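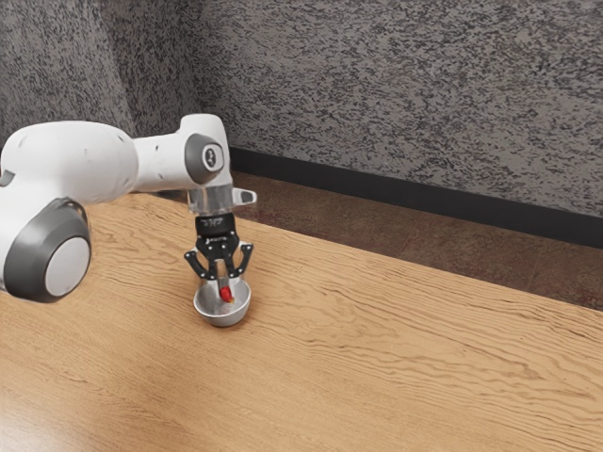
White arm, wooden table, silver bowl

Crew member subpoenaed over our logbooks -- do I need my own lawyer?
Posted by MarshHen in Maritime and Fisheries Law, Wed 14 February

Hi all, and sorry in advance for the length. I worked deck on the Osine last season, and a letter has come asking me to give a statement about the landing reports. The logbook says 2,086 pounds for one trip and the dealer slip says 3,163. I didn't fill in either one, I just shoveled ice. The owner says his attorney will "take care of everybody," which is kind of him, but my sister thinks I should have my own. Is she right? And can I get in trouble just for being aboard?

Kristof Vandenberghe
Your sister gives good advice! I'm a retired paralegal, not a lawyer, so please take this as a neighbor talking. The owner's attorney works for the owner. If the owner's story and yours ever part ways, that attorney can't look after both of you, and you may not find out until you're already sitting in the room. Ask in writing who the client is. Then call your state bar's referral line and ask for someone who handles fisheries or admiralty cases -- a first talk is often cheap. 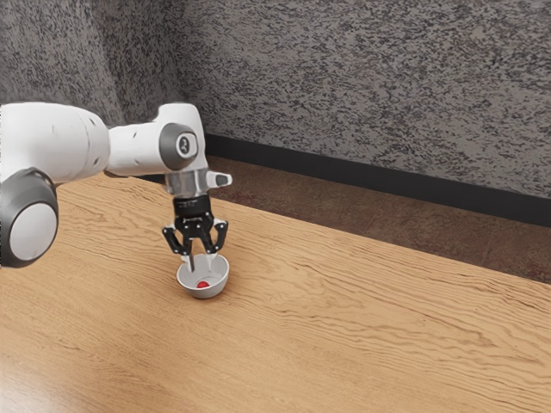
As for the statement itself, read the letter twice and mark the date you have to answer by. Mine, years ago, gave me 14 days, and I nearly let it slide. Don't throw away any texts or pay stubs. When you do speak, keep to what you saw with your own eyes. Suppose somebody asked you about the picture just up the page: you could tell them there's a tiny red object in a white bowl, and if they asked who put it there, you'd say you don't know. Answer about the fish the very same way, and never guess at a weight to be helpful.

DoryMate411
Same thing happened to a buddy on the Amton. He got his own lawyer and was glad of it. Dont sign anything the owner hands you till somebody on your side has read it. Good luck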